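Robots take over part of the grape packing at Nalevo

The fruit packing company Nalevo has started to use robot arms in its grape hall. The first two arms were installed in April, and since last Wednesday they work during the full morning shift, from six o'clock until two in the afternoon. The company says that no jobs will be lost this year, but the daily work of many employees is already different.

Until now, all table grapes at Nalevo were handled by people. The packers lifted each bunch from the crate, turned it, cut out the damaged berries and placed it in a punnet. In the high season the hall employs 38 people for this work. Many of them had problems with their wrists and shoulders, and in recent years it was difficult to find enough workers for the night shift.

The new equipment was supplied by the firm Werari, which before worked mainly with car parts. Grapes are a much harder task for a machine, because each bunch has a different shape and the skin breaks easily. For this reason the fingers of the gripper are covered with fabric, and the pressure can be changed for every variety.

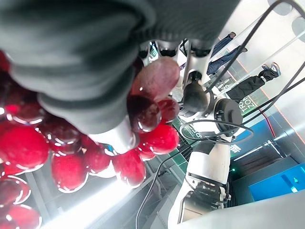 "In the first week we had quite a lot of juice on the floor," admits Dušan Hudec, the head of the packing hall. "With the red varieties it is better now. With the white ones we still do it by hand, and I think it will stay so until the autumn."

According to Mr Hudec, the arms now pack 2620 punnets in one shift. An experienced team of packers is still faster, but the machines do not need to change places every hour, as people in the hall must do to rest their hands.

Eighteen employees have so far finished a short training, which lasts three days. They learn how to stop the arms safely, how to clean the fingers and how to correct the settings when a new delivery comes. They also check the finished punnets, because the final decision about quality remains with a person. For this work they receive a monthly bonus of 200 euros.

Not everybody in the hall is satisfied. Some of the older packers say that checking is more tiring for the eyes than packing was for the hands, and that there is less time to talk with colleagues. The employees have asked for a second break in the morning and for chairs at the checking places. The chairs were ordered last week - the break is still being discussed.

There is also the question of seasonal workers. Nalevo usually takes on students for the summer, and this year it will offer fewer of these places. The management did not want to give an exact number. It only said that students who worked in the hall last summer will be asked first.

Two other packing companies in the region, Charvát and Potel, have sent their people to see the new line. Nalevo wants to decide about further arms after the end of the grape season.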